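Bench notebook, Skolcombe workshop
August 25, 2026
Sorting cell, right arm – tape roll hang-up and the stop that came late

Writing this up while it's fresh. Two separate things went wrong and I first took them for one, so I'm keeping them apart.

Task is the plain two-basket sort: fruit to the left, office supplies to the right, nothing stacked. We were on the Draltico hand, the multi-fingered one, with the finger pads from January. Same controller build as last week. The only change was the release speed, which I had raised to 700 from 448 (controller units, not mm/s – the manual is no help on this) to shorten the cycle.

Fault 1. Hand would not let go of the tape. Arm came over the basket, paused at the release point, opened, and the roll stayed on the finger that goes through the core. The arm then retracted as though the drop had gone fine, carrying the roll with it. On the way up the roll caught the basket rim and dragged the basket a few centimetres toward the edge of the table before it came free and landed on the floor. 19 runs with tape, 10 hang-ups. No hang-ups at all with the fruit, in any run.

First suspect was the pads, since they've gone tacky before. Wiped them down with isopropyl and ran again, no difference. Second suspect was the new release speed. Put it back to 448 and it still hung up, so the speed is cleared of causing it, though it does make the swing worse when it happens.

What it comes down to is the grasp. The planner treats the roll as a solid cylinder and doesn't know there is a hole. Depending on how the roll is sitting, one finger goes around the outside with the others or it goes in through the middle. When it goes through the middle the hold is very good, and opening the hand by the standard amount doesn't clear it. The finger straightens partway and the roll just hangs there like a ring on a peg.

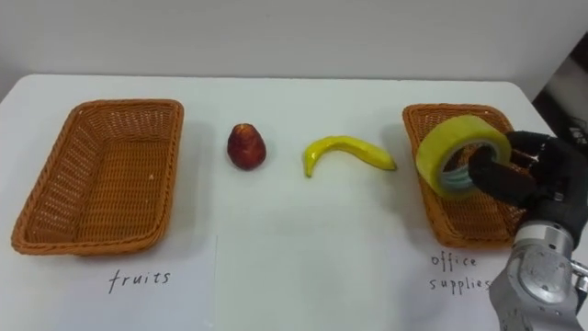 Tape over the office supplies basket, one finger through the core. Fruit still to sort.

I went through the joint logs for the failed drops and the one finger reads further closed than the rest at the moment of grasp, every time. In the good drops they all read close to even. So we can tell the two grasps apart before the arm leaves the table, which is handy. The force reading doesn't separate them.

Also worth noting that the "item released" flag is set by the open command and not by anything measured. It goes true as soon as the hand is told to open. That is why the arm carried on. I had assumed it was checking finger load. Chaturvedi's original notes for the cell say "release confirmed", which is where I got that idea, and I've put a correction in the margin.

Fault 2. The stop. When the basket started to move I hit the pendant stop, and the arm kept travelling for what felt like a good half second before it quit. No one was inside the line and nothing was damaged except a chip out of the roll's core. But it shouldn't do that, and I'm treating it as the more serious of the two.

Checked the log. The stop was received on time. The arm was in a blended move between the release point and the lift, and the controller finished the blend before it started to slow down. The pendant button is wired as a controlled stop. The red mushroom button on the post cuts drive power and has no such delay. I tested both at low speed with the baskets off the table and that is how they behave. The pendant is what's in your hand, so it's the one people reach for.

Done so far:
Release speed back at 448 and locked.
Blending turned off for every move that begins or ends above a basket. Costs a bit of cycle time.
Cell tagged out for full-speed running. Low speed only, with a second person at the post button.
Fault reports entered for both, filed separately.

Not done:
Hand should open wide and back out along the finger direction when the uneven grasp is seen. I have a rough version, tested by hand-jogging only. It worked the few times I tried it, but jogging isn't a run.
Real release check. Finger load after opening ought to do it for the tape. Not sure it will for anything light.
Ask Kerov whether the pendant input can be moved to the safety relay or whether that voids something. If it can't be moved I want a label on the pendant that says what it does.
Baskets slide too easily. Rubber matting under both, cut so it doesn't cover the handwritten labels.

If you're using the cell before this is sorted out, leave the tape out of the item set. Mugs and anything else with a handle or a hole should stay out as well. I haven't tried scissors and would rather we didn't yet.

Spare roll is in the second drawer. The chipped one is on the shelf with the tag on it, please leave it there.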